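Serkgate Makers Board > Events > Lotstead open day, August

torquewrench19
Went to the surgical robotics session at Lotstead. Two-arm suturing demo, 200 seats, full by 2:00. Hefin Lloyd from Moser ran the talk. The useful part was the knot work on the big screen. 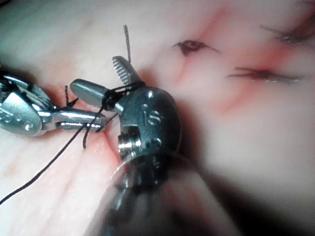 Thread wrapped on the jaw, mid-knot. Note the serrations.

Lloyd put the session log at 2985 motion commands. No breakdown by arm, which I would have liked.

pell_k
Was it autonomous or was someone driving? The flyer said "assisted" and left it there.

torquewrench19
Lloyd said the Ara software plans the needle path and a person confirms each throw. I asked about force sensing at the tip. He said tension is estimated from motor current – no sensor in the jaw.
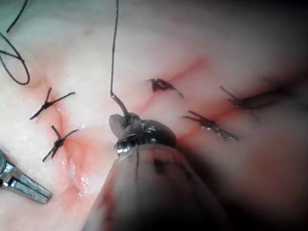

I don't trust that for thin thread. Cable friction in the wrist will swamp the signal at low loads.

dorsal_fin
Disagree. Friction can be modeled if you calibrate per instrument. We do it on a cable-driven gripper at work and the error is small enough to use.

torquewrench19
Per instrument, fine. Does it hold after 1118 cycles? Cables stretch.

dorsal_fin
Recalibrate. It takes 19 minutes on ours.

pell_k
Still not what I'd call "assisted" if it plans the path. Are the slides posted anywhere?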